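4.2 Recording Two-Hand Episodes
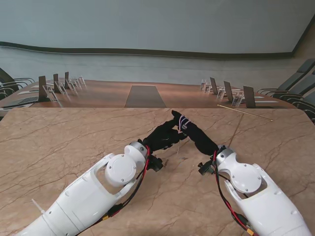
Figure 4-3. Both hands meeting over the tabletop, fixed camera view.

This section covers recording of two-hand episodes on the Wastard station. Complete arm calibration (Section 3) first. One episode is one attempt at one task, from start pose to end pose.

Before recording

1. Check that the fixed camera shows both hands and the full width of the work area. Do not move the camera between episodes of the same set.
2. Inspect the red and black cables on each arm from wrist to base. They must not cross the space between the hands.
3. Confirm that the yellow connectors are fully seated.
4. Place the task object on the tabletop. Vary its position and angle from one episode to the next.
5. Open a new set in the Flulico recorder and enter the task name, operator name and object code.

CAUTION: Keep clear of the tabletop while the arms are powered. Press Hold before reaching in to move an object.

Recording

6. Send both arms to the start pose. Wait for the READY line in the recorder.
7. Press Record, then pause for one second before moving.
8. Carry out the task at a steady speed. If the fingers of the two hands touch, reduce speed until they separate.
9. Return both arms to the start pose and press Stop.
10. Mark the episode Good, Failed or Discard.

NOTE: Failed means the task was attempted and not completed. Keep these episodes. Use Discard only for dropped video, a cable snag or an operator error unrelated to the task.

CAUTION: Do not force the fingertips together. If the recorder shows finger load warning 11, stop and open both hands before continuing.

Set size

A standard set is 20 episodes. Change the object after every 4 episodes marked Good or Failed. Discarded episodes do not count toward either number. If the camera or either arm base is moved during a set, close the set and start a new one.

After recording

11. Play back the first and last episodes. Check that the video and joint data start together.
12. Select Close Set. The recorder writes the log and locks the files.
13. Power down the arms before unplugging any connector.

If Close Set returns error 821, the joint data is shorter than the video. Do not rename or trim the files. Send the log to Viorica Sima or Iulian Chiriac with the set number.

Labeling of closed sets is described in Section 4.3.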